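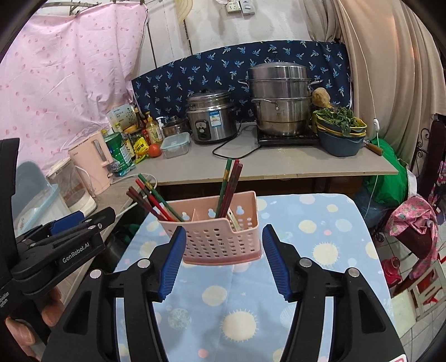

Residents of Cillmont say they found out about the new trash bag rule from a sticker on the bin, and one renter on Mugo Street wants to know why the town couldn't have mailed a letter first.

Jan 18, 2024 – Cillmont is switching to pay-per-bag trash pickup in March. Clear recycling bags stay free. Everything else goes in a green town bag or it gets left at the curb.

Bags come in rolls of 10. On sale at the Codar market and the front desk at town hall, more stores to be added. Old black bags will be picked up through the end of February, then no more.

The change covers 1,170 households on the east and north routes. The south route, run by hauler Zidari under an older contract, is not affected untill that contract is up. No date given.

Town hall logged 219 calls on the subject in the first week, most of them on price and on what to do with diapers. Answer on diapers: green bag, same as everything else, but families with a child under two can pick up a free roll each month. Bring proof of address.

Kitchen items come up a lot too. Hard plastic drainers, cutlery holders, cracked mixing bowls – not recyclable in the clear bags, the town says, whatever the number on the bottom. Still usable? Drop them at the swap shed behind the Codar lot, Saturday mornings. Broken goes in the green bag.

Renters in buildings with shared dumpsters don't need the bags. Landlords pay by the load instead and were sent the new rates last week. Several at Tuesday's meeting asked if that cost can be passed on in the rent. Town attorney is looking at it.

Also at the meeting: 17 people signed up to speak, time ran out before the last few got there turn. They go first at the next one.

Pickup days do not change. Holiday weeks still run a day late.

Questions go to the town hall front desk, weekdays. The phone line has been busy, email is quicker.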